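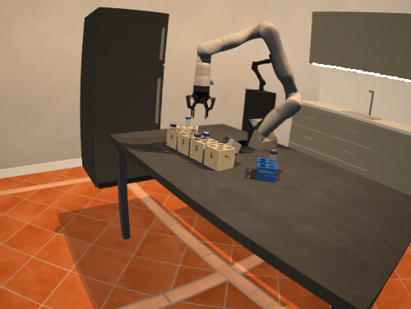

**Project diary, automation module, June**

The group resumed work on the vial-sorting task at 9.30 and agreed to leave the layout of the simulated kitchen unchanged until assessment. The four numbered blocks remain in their diagonal row, with the blue rack standing apart from them and one orange-capped vial in its rear right hole. All distances in the Menier planning script are now measured from block 1, which replaces the earlier practice of measuring from the corner of the table. The change was recorded in the shared log as entry 143.

The morning was given to the approach height of the gripper. The tutor from Van Dijk had asked in writing that each team justify its chosen value, and our first draft did not do so. A revised paragraph was prepared and sent before lunch. Run 928 was set aside as the reference run for the report. The file for run 927 could not be opened and has been referred to the Dernari help desk.

In the afternoon the group discussed whether cap colour or block number should decide the order of picking. Opinion was divided. It was settled that block number would be used for the Fakstead entry and that colour would be treated in an appendix, should the word limit permit. The draft report stands at 3181 words and must be shortened.

Still to be done: labels for the second chart, the risk form, and a booking for the computer room at 8 tomorrow morning.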